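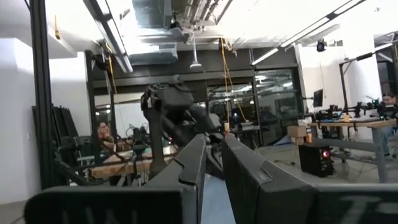
The shift log for the Maihi floor had three columns: time, station, reason for stop. Until spring the third column was free text, and the operators had filled it with things like "belt again" or "lunch" or, in one case, a drawing of a duck. After the arms came in, the column became a menu of 43 codes.

The operator at station six kept a printed copy of the codes under her keyboard. She had worked at Welanus for eleven years, nine of them packing valve kits by hand, and she could still close a kit faster than the arm could. The arm did not slow down after two in the afternoon. Management had a chart of this.

Her new title was exception handler. When the arm could not find a part, or found it and did not like the grip, it stopped with its fingers open and a request appeared on her screen. She looked at the view from the wrist, chose the part with a click, and picked a code. Most requests took her less than a minute. On a normal shift she had 80 of them. In between she waited, which she had not been trained to do.

Code 17 was "part not seated." Code 22 was "part seated, grip uncertain." Code 31 was "other." The integrator, a firm called Carnard, asked the operators to avoid code 31, as the system could learn nothing from it. The monthly report listed its use by station. Station six was at the top.

In June a technician came down from the Carnard office in Bovdale to find out why. He brought a laptop and a folding stool and sat beside her from seven in the morning until the break.

"This one," he said, and turned the laptop toward her. "You released the grip and took the gasket again from the other side. Then you logged a 31. The first grip was within tolerance."

"It was going to fold."

"The force reading was fine."

"It was fine then. It folds when the lid goes on."

He scrolled forward through the log. The lid was placed at station eight, by a different arm, on a different network segment. The two stations did not share data. He made a note of that.

"How did you know it would fold?"

She thought about it. There was a dull side and a shiny side to that gasket, and if you held it by the dull side the lip rolled under a little. In the old job you felt it with your thumb and turned it over without stopping. She told him this. He asked how far the lip rolled. She held up her finger and thumb with a gap between them, and he measured the gap with a steel rule from his bag.

He stayed the rest of the day. They went through the 31s one at a time. There was a cap that came from two suppliers, and one supplier's cap stuck to its neighbor in warm weather. There was a spring that looked right and sounded wrong when it dropped into the tray; the arm had no microphone. By four o'clock he had 56 entries with a cause against each, and a few where she said only that she would not have sent it out.

"I can't put that in," he said.

"That's what 31 is for."

The update came some weeks later. The arm at station six now turned the gasket over before placing it. It did this with a short pause in the middle, as if it were checking something, though the release notes called the pause a settling interval. The menu had new codes for the stuck caps and the rolled lip. The spring was still a 31.

Her requests dropped by half. The supervisor moved her screen so that she could also cover station seven, and then five. She learned the parts at five from the man who had packed there before. He worked in receiving now and came over on his break to show her which bolts to worry about.

The yearly review was a form with a number at the top. It said she had resolved 1,328 exceptions with an average handling time slightly above target. In the box for comments the supervisor had written "thorough." She signed it, put it in the tray, and went back to her chair. Station five had stopped with its fingers open. She looked at the bolt for a while and told the arm to put it back.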